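The Sendum folding softbox, after one June of real use

I bought the Sendum with my own money, and I mention that because most of the write-ups I found before ordering were by people who had been sent one. They all liked it. They all liked it in the same words, too, which should have slowed me down.

The pitch is simple. It's a 32-inch octagonal softbox that opens like an umbrella, fits the common bayonet mount, and ships with two diffusion layers and a fabric grid. The maker says it sets up in seconds. The rods do lock with one push, I'll give them that. Getting the inner baffle clipped in is another matter. The clips are small, the loops are smaller, and by the time I had the front panel on and the grid stuck down I'd been at it for 11 minutes. I've gotten faster since. I have not gotten to seconds.

Light quality is fine. With both layers on, it gives a pleasant soft key at portrait distance, with a slight hot spot in the middle that you'll notice on a plain backdrop and probably won't on a face. My old Montoya box, which cost less and looks like it was sewn in a hurry, spreads more evenly. I shot them back to back on the same stand with the same light and asked Estrella Meléndez, who does makeup on most of my jobs, to pick the nicer one. She picked the Montoya, then asked if it mattered. For a talking head, no.

Color is where I'd push back harder on the marketing. "True neutral fabric" is a big claim. Mine runs warm with both layers on. You can fix that in camera, and you should be doing a custom white balance anyway, but if you mix it with bare fixtures in the same setup you'll see the difference. Tobiloba Nwachukwu owns the same model and says his is closer to neutral, so either mine is off or they vary from batch to batch. I don't love either answer.

The mount ring is the best part. It's metal, it turns smoothly, and it holds its angle with a heavy fixture behind it. The carry bag is the worst part. The zipper split on the second outing and I now use a Drirkitz tripod sleeve.

Would I buy it again? At full price, no. The Montoya does most of this job, and the Iritz I rented in the spring did all of it, with a baffle that stays attached when you fold it. If the Sendum drops in a sale and you need something that collapses for travel, it's usable. Just don't plan a tight setup around that time claim, and check the color against whatever else you own before a paying client is in the chair.

I'll update this if Sendum answers my email about the zipper.
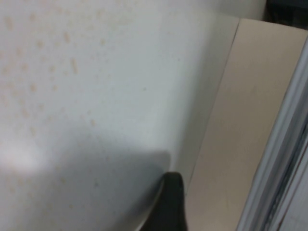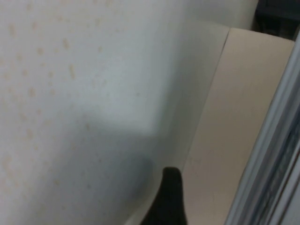
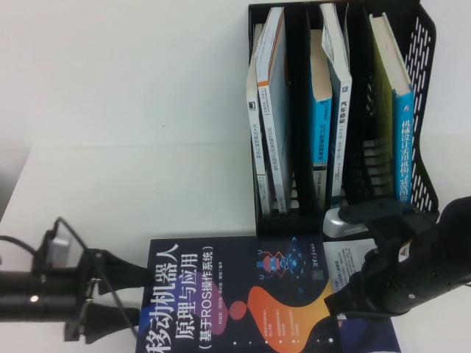

Top two: speckled white surface, close up. Last: navy book on a white table.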